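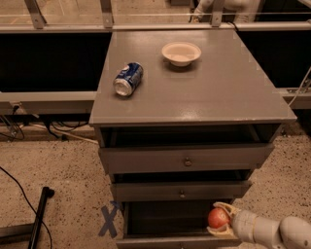

From: Tiina Partanen
To: Bratavstead Furniture Fixers list
Subject: Re: [fixers] gray nightstand, sticky drawers

Gilberto Chávez wrote:

> Hi all, I've picked up a gray painted nightstand, three drawers, little
> round brass-colored knobs. Solid enough, it's wood and all the joints are
> tight. But the drawers drag like anything, the bottom one worst, and the
> top has some light scuffs near the front edge. I was going to sand the
> whole thing back and start over. Is that crazy? I paid 20 dollars for it
> and would like to keep the spending in proportion.
>
> Also, do people line their drawers? My aunt in Wutandale always did.
>
> Gilberto

Oh Gilberto, please don't sand it all back! I love a gray nightstand, and that soft bit of shine on the top is exactly what I keep trying to get and missing.

Drawers first. Pull all three right out and number them underneath in pencil (I skipped this once and spent an entire evening swapping them around). Turn each one over and look for shiny spots along the bottom edges of the sides. That's where it rubs. A few passes with 120 paper, wipe off the dust, then rub a plain candle stub up and down the runners. A white one, so you don't get color on anything. I did my own bedside one this way in September and now I can open the bottom drawer with one finger, it's a joy!

If there's paint on the runners, that could be your whole problem. Mine had 3 coats on there. Scrape it off before you wax or you'll be doing it twice.

For the scuffs, try a damp cloth with a drop of dish soap and go gently. If they're still there, a bit of matching paint on a small foam roller, just the top, edge to edge. Let it sit overnight between coats and keep things off it for a week if you can stand to. I put a bowl down on mine after two days and there's a ring there to this day.

Keep the knobs! Brass-colored on gray is so pretty. If they spin, take them off, put a thin washer behind and tighten from the inside.

And yes to liners, your aunt was right. Leftover wallpaper is lovely. Cut it a hair smaller than the drawer bottom and don't glue it, so you can lift it out and shake it.

I have half a roll of a green leaf pattern, 8 feet or so left, that I'd happily pass on. I can bring it to the next repair evening along with the foam rollers.

Tiina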